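Ring shed notebook
4 March 2026

Ring back from the Pandance spring show, all of it on one van, which is a first. Unloaded before lunch. Pascal Gilbert had labelled the corner posts with masking tape so that we would know which was which, and the tape stayed on the posts exactly as far as the car park. They are now labelled again, in paint pen, on the underside of the base plate where the wrestlers' boots can't get at it.

Main job was the dead spot. Everyone who took a bump near the hard camera side complained of it. Wuisan said it was like landing on a pavement, and the Vetden lads, who complain about everything including the biscuits, said the same, so for once I believed them. Jumped on it myself before we struck the ring and got a noise like a wardrobe going downstairs.

Found it once the boards were off. Cross beam on that side has a bow in it and the boards were sitting straight on the frame with no give at all. Board 13 has split along the grain for most of its length, and whoever packed it last had turned it over so the split faced down. I have my suspicions, and so does he. Binned the board. Cut a new one from the spare sheet and sanded the edges. Numbered it 13 again to keep the run going, though Pascal wanted to skip straight to the next number on grounds of luck.

Beam is a bigger problem. Can be straightened once, I think. I would not want to do it twice. Put it in the press with blocks either side and took it up slowly, a quarter turn and a cup of tea, a quarter turn and a cup of tea. Came out at the end of the afternoon looking fair along the top edge. Laid the straight edge on it and there is still a sliver of light in the middle. Will shim it for the next show and price a replacement.

Ropes. Top rope measured fine. Middle rope has stretched again, bottom one not at all, which makes no sense given how much time people spend rolling under it. The tape on the middle rope is down to the core by the blue corner. That is the Sarkis corner, where he does his slow walk along the ropes with one boot dragging. It gets a big reaction every time and costs us a roll of tape every time, and I have put this to him in those words. He said the tape was an investment. Retaped the whole side. Used the matt stuff, as the shiny one shows every handprint by the second match.

Turnbuckles: stripped, greased, one thread crossed on the lower red corner. Chased it with the tap and it runs clean now. Did not find the missing pin. Did find a tooth cap in the corner pad, which has gone in an envelope on the noticeboard. Nobody has to explain, just collect it.

Canvas is the sad part. The stain from the six-man has not shifted. It was meant to be a clean finish, three on three, captains last, and then somebody on the losing side remembered he had a blood capsule and a birthday. Tried cold water, tried the paste, tried Pascal's mother's method, which is the paste again but with more conviction. It has gone from red to a sort of rust pink. We can turn the canvas so it sits under the announcer's side, where the crowd can't see it and the announcer can think about his choices.

Quotes came in for a new canvas and beam together. One at 903 including delivery, one at 4000 for what they call a full ring refresh, with new apron skirts and a man who comes to "assess" us. We have been assessed. Sending the 903 one up to the office with a polite note.

Count on the bolts was 116 out of the ring and 116 into the tub, first time it has ever matched. Pascal asked for this to be written down, so it is written down.

Things still open:

Shims for the beam, two thicknesses, hardwood if there is any left in the rack.
Corner pad on the blue side needs restitching. Needle is in the drawer, thread is not.
Ask Vetden whether they want the ring mic under the boards again. It picked up a great deal last time, mostly Wuisan telling his opponent what was coming next, in a voice you could hear from the bar.
Steel steps wobble. They have always wobbled, but now they wobble to the left.
Ring bell hammer has gone missing and we used a spanner for the main event. Sounded better, if anything.

Trial build tomorrow morning, posts and frame only, then boards if the beam behaves. I want at least two people over fifteen stone to come and fall down on it before we pack. Sarkis has offered. Sarkis is eleven stone in his coat, but I have said he can watch.
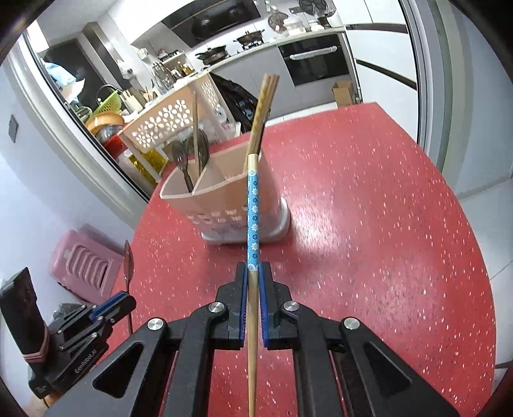
Van needs to be back by six, and whoever takes it should know that the side door only opens from the inside. Keys are on the hook behind the kettle.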